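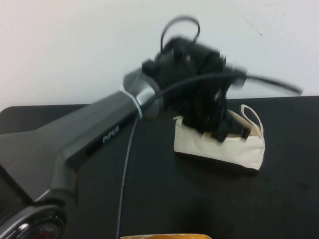 Re: [tour-leaders] Druvent loop: draft day sheet, second version

On the coach schedule, Jairo Valderrama wrote:

> I have the two-night stay in Matos holding at the new hotel. The old
> plan had us leaving Ralura after lunch and going straight through.
> The operator now wants the stop at Drultby moved to the morning, as
> the ferry slip there closes to coaches at 2:00 p.m. from October on.
> Can you rework day 4 and day 5 and tell me what drops out? Also, do we
> keep the upper road or take the valley? I would like to settle the
> rooming list at the same time.

Jairo,

Reworked times are below. I started from the ferry, as it is the only fixed point on either day.

DAY 4, RALURA TO DRULTBY TO MATOS

6:45 a.m. Bags outside doors
7:00 a.m. Breakfast
8:10 a.m. Coach loads at the side entrance
8:25 a.m. Depart Ralura
10:40 a.m. Arrive Drultby, upper lot
12:30 p.m. Reboard
12:50 p.m. In line at the slip
1:15 p.m. Sailing
2:05 p.m. Off the boat
2:20 p.m. Late lunch, far side
3:30 p.m. Depart
5:10 p.m. Arrive Matos

The 1:15 is the last sailing we can use. The next boat leaves after the closing time and takes cars only. If we miss it, the land route around the head of the lake puts us in Matos after 7:30 p.m., and the driver is then close to his limit for the day. I would brief the group on this the evening before and again on the coach.

What drops out: the weaving shed in Ralura and the second half of the old town walk. The weaving shed does not open until 9:30, and I can't find a way to keep it. The walk can move to the evening of day 3 if the local guide agrees. She has done evening walks for us before, at the same rate, but the chapel will be locked and we should say so in the sheet.

Lunch at 2:20 is late. Two options: box lunches handed out at Drultby, or a bakery stop there at each guest's own expense. The printed itinerary lists lunch as included on day 4, so the second option means a refund or a change to another meal. I prefer to keep the sit-down lunch and put fruit and rolls on the coach. The kitchen on the far side has confirmed it can seat us until 2:45.

DAY 5, MATOS AND THE DRUVENT

Upper road or valley: I would take the upper road going out and the valley coming back. Reasons:

1. The upper road is 14 miles longer but has the two overlooks, and the light is better on that side before noon.

2. The coach limit on the upper road is unchanged. The bridge below the second overlook is down to one lane, with signals. Allow an extra ten minutes.

3. The valley road has the only restroom stop that can take a full coach. On the return leg this matters more than the view.

4. Parking at the Druvent trailhead is by timed slot. Our slot is 11:00 a.m. and they hold it for half an hour. Coming by the upper road with both overlooks, we arrive at 10:50 if we leave Matos at 8:30.

The trail itself is the same as last year. The first section is graded gravel with a climb of less than 1,000 feet, and the sheet should keep calling it "moderate." Last year's sheet also said "suitable for all," and I would cut that. Guests who don't want to walk can stay at the lodge, where the terrace is open to non-residents until 4:00 p.m. One of us needs to stay with them — I can do it if you take the trail.

HOTEL IN MATOS

The new hotel is on the hill, so the free evening changes a little. The old one was on the square and people simply walked out to dinner. From the new one it is a steep quarter mile down, with steps at the bottom. I asked about a shuttle. They run one on request until 10:00 p.m., no charge, but it seats eight. If most of the group goes down at once it will need several runs, and the sheet should give two or three departure times so that they spread out.

Check-in is from 4:00 p.m. Rooms on the street side have no elevator access above the second floor. Please mark these on the rooming list before it goes out, and put anyone who asked for few stairs in the garden wing.

Luggage: the hotel has one porter in October. Ask the driver whether he will unload at the lower door. It is level with the garden wing and saves carrying everything through the lobby.

STILL OPEN

— Written confirmation of the 1:15 sailing. I have it by phone only.
— Coach height for the slip. The operator's form asks for it with the roof unit included, and the figure on our booking may leave that out.
— Evening walk on day 3, waiting on the guide.
— Entry fees at Drultby. The museum now wants the group total paid in advance, and changes close a week before arrival.
— Whether the farewell dinner stays in Matos or moves to the last night. This affects the deposit, so I need it before anything else on the list.

Anyone else on the list who has taken a full-size coach onto the Drultby slip since the closing time changed, please reply with how early you had to be in line. I have allowed 25 minutes before sailing and would like to know if that is enough on a busy day.

I will send the day sheet in its final layout once the ferry is confirmed in writing. Please don't forward this version to guests.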